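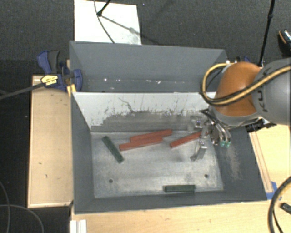 Figure 6. Front bin with five blocks on the floor, three red and two green.

Section 6: Loading, clearing and cleaning the sorting bins

The Plirasden bench has two open-topped metal bins, one behind the other. The front bin is the wider of the two and is used for mixed blocks. The narrow rear compartment is for blocks that have already been sorted. A light-colored wall stands between them and is referred to in this guide as the divider.

Read Section 5 (Mounting the bins) before you start. The steps below assume that both bins are bolted down and level.

6.1 Before loading

1. Press the stop button on the Traso control box and wait for the lamp to turn steady red.
2. Take everything out of the front bin, including blocks lying flat against the divider. These are easy to miss from the front of the bench.
3. Look at the two round holes in the floor, one near each front corner. They must be open. Clear them with a wooden stick or a short length of plastic tube.
4. Wipe the floor with a dry cloth.

CAUTION: Do not use a screwdriver or other metal tool in the floor holes. A burr on the rim will catch the ends of the blocks.

6.2 Loading the blocks

1. Check each block for chips and split corners. Put damaged blocks aside and replace them from the spares box (part 728).
2. Hold the blocks low over the floor and let them go gently. Do not throw or pour them in from bench height.
3. Spread them by hand so that none stands on end. Blocks may lie at any angle, and they may touch each other.
4. Leave a gap in front of the divider if you can. Blocks that lie close to it are harder to get hold of than blocks in the open part of the floor.
5. Take your hands and sleeves out of the bin, then release the stop button.

Note: For a first run, use only a few blocks. Three of one color and two of another are enough to check that the sorting list is set up correctly. The bin holds up to 33 blocks in a single layer. More than that will stack, and stacked blocks tend to slide down along the sloping side.

6.3 Clearing a stuck block

A block can wedge between its neighbor and the foot of the divider. If this happens:

1. Press the stop button.
2. Push the outer block toward the front of the bin with one finger – do not lift it first.
3. Take out the inner block and check its corners.
4. Put both blocks back near the center of the floor.

If the same block sticks again, discard it. Swollen or worn blocks do not recover.

WARNING: Never reach into the bin while the arm is live, even if it is standing still.

6.4 Cleaning and wear marks

The bins take a lot of rubbing and will not stay looking new. Scratches, scuffs and a darker band along the lower part of the divider where the paint has worn through are normal. So is bare metal on the floor. None of this needs repair.

Clean the bins after every 19 hours of use:

1. Empty both bins.
2. Brush loose dust toward the floor holes. Put a tray underneath first.
3. Wipe the walls and floor with a damp cloth and a little dish soap. Forkel bench cleaner may also be used.
4. Dry everything, corners included, before you put the blocks back.

Do not repaint the divider while it is mounted. Fresh paint is soft and will come off on the blocks. If you want a new finish, order a replacement divider from Wijaya and fit it as described in Section 5. Allow roughly six days for delivery.

Run a fingertip lightly along the top edges once a month. If you feel a sharp spot, smooth it with fine sandpaper and wipe away the dust.

Section revised in December by Larasati Ngau. Checked by Darmawan Sitompul.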